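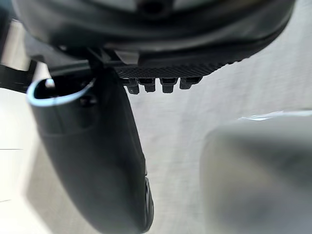 Figure 1. Close view against a pale background.

Cleaning Methods, Unit 2: Floors and Sinks
Instructor: Jyoti Bhatt
Handout revised 8/22/19

Work from dry to damp. Vacuum first, then treat marks, then move on to the kitchen.
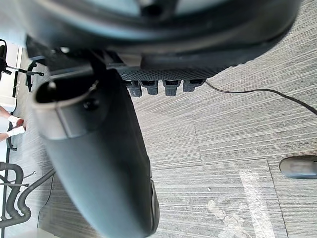

Carpet tile is cleaned one tile at a time. Vacuum along the seams before using any liquid. A pale mark like the one on the gray tiles may be residue or worn fiber — brush it dry and look again before you wet it. Blot from the outside in. If the mark stays, record it on the Bevard sheet.
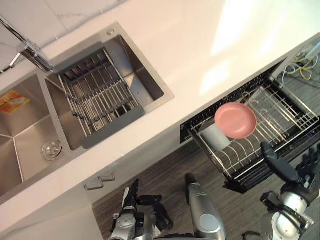

Figure 3. Double-bowl steel sink, drying rack across the right basin.

Lift the rack off before cleaning the basin under it. Wipe the rods and the end bars separately. Take out the strainer and soak it for 20 minutes.

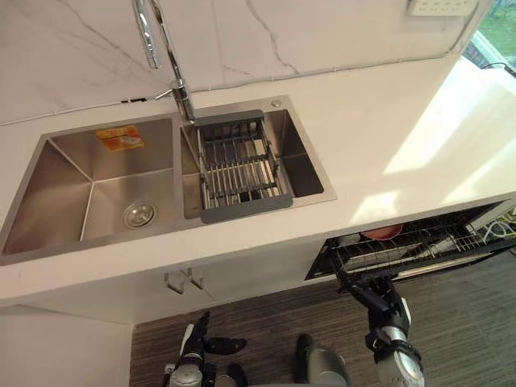
Reading time: 2 min

Rub brushed steel with the grain, rim included. Rinse, then dry with a clean cloth. Wipe the counter from the backsplash toward the front lip. An open dishwasher door gets wiped along its edges before it is closed.

For September: read Girish Ahuja's notes on hard water, pages 2 to 40.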